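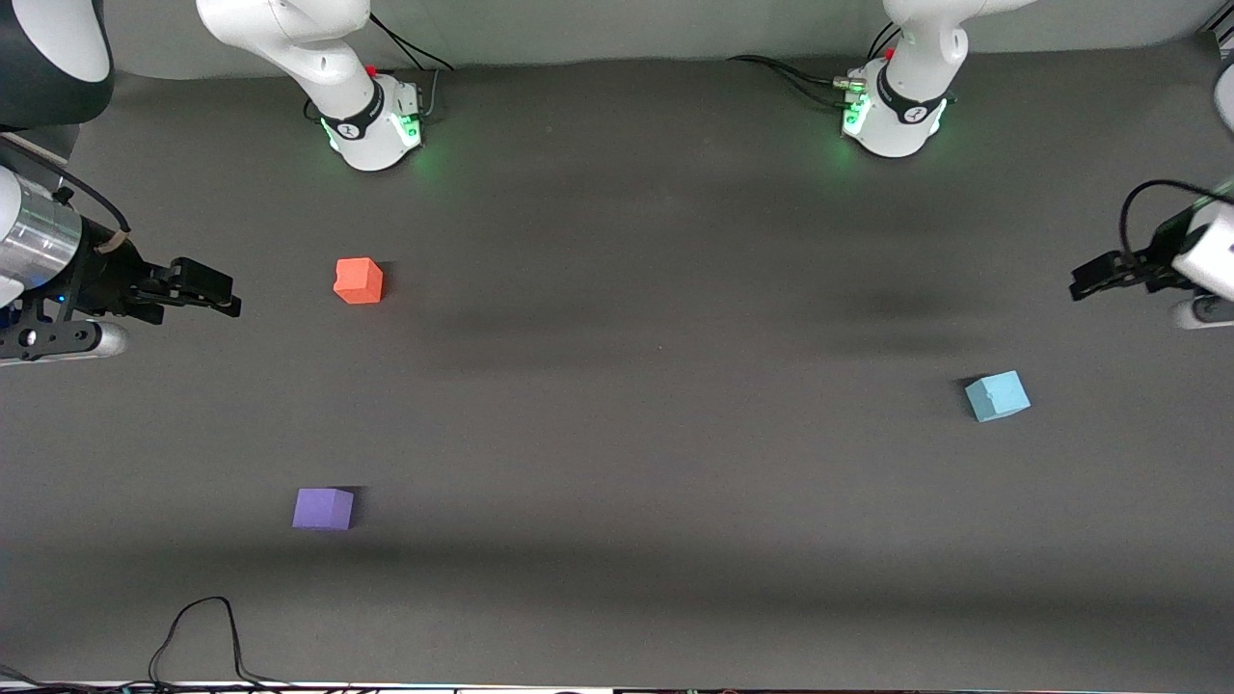 Section 2 - Setting up the Fuseo scoring box for a one-strip bout. Read all of it once before you plug anything in. Do the table first. You want a wide one, clear space between every part, same as the three foam cubes on the dark gray tabletop in the photo. Bunched-up parts = crossed cords, and crossed cords = a half hour of looking for the wrong fault. Box, remote, two floor cords, two reels, power supply. If something is missing, stop and see the packing list in Section 1.

Rev. April 27, 2023. Replaces the older sheet, which had left and right mixed up in step 4. Throw that one out.

Before you start

Strip rolled out flat and taped at both ends. Reels not connected yet. Box switched OFF at the back. Referee's side picked - everything below is written from where the referee stands, facing the box.

Steps

1. Put the box at the middle of the strip, on the far side from the referee. Lights face the referee. Stand height is up to you, but fencers' heads should not block the lamps.

2. Plug the power supply into the box, then into the wall. Box still off.

3. Run the floor cords. One goes left, one goes right, both flat along the edge of the strip. No loops. Tape every place someone could step.

4. Connect the left floor cord to the socket marked L, right one to R. Push until it clicks. If it doesn't click it isn't in, and you will get white lights all day.

5. Connect each reel to the end of its floor cord. Reels sit just past the end line, handle side out.

6. Set the weapon dial. F, E or S. Do this with the box off. Changing it with power on wont hurt anything but the box keeps the old timing until you restart.

7. Switch on. All lamps come on, then go dark. One short beep. Clock shows 3:00.

8. Pair the remote: hold RESET and CLOCK together till the box beeps again. Channel number shows for a moment. Write it down if you have more than one strip going.

CAUTION: Never pull a reel cable out and let it go. It whips back and takes the plug with it. Walk it in.

CAUTION: Do not run power for the box over the strip. Around the back only.

Checking the touch (epee)

Plug a body cord into each reel, weapon on the end. Press left tip - red lamp, buzzer. Reset. Press right tip - green lamp, buzzer. Reset. Press both at once - both lamps. Then touch each tip to the other weapon's guard. No lamp should light. If it does, the guard is dirty or the ground line is bad. Clean it, try again, swap the body cord, try again.

For foil and saber you need the lames on too. See Section 3.

Note: the strip itself has to be grounded if it's metal. Clip the gray lead from the back of the box to the corner tab.

If it doesn't work

No lights at all: wall outlet, then power supply, then the fuse by the switch.

Error 33: floor cord not seated, or seated in the wrong socket. Redo step 4.

Error 862: remote lost. Pair again, step 8. If it comes right back, change the battery in the remote.

Lamp lights by itself when a fencer moves: body cord, nearly always. Then the reel. Then the floor cord. Check in that order and swap only one thing at a time or you wont know which it was.

Buzzer but no lamp: box needs service. Pull it and use the spare.

Touch counter

The box logs up to 2000 touches, then overwrites the oldest. Export before a big event - menu, LOG, OUT. Clearing the log does not clear the score.

Packing up

Box off first. Wall plug second. Reels wound in by hand, cables wiped. Floor cords coiled loose, not round your elbow. Remote goes in the lid pocket with teh battery out if it'll sit more than a month.

Questions on this section go to Rosaura Palomino at the Siltberg equipment desk. Have the box serial number ready, it's on the underside next to the fuse rating.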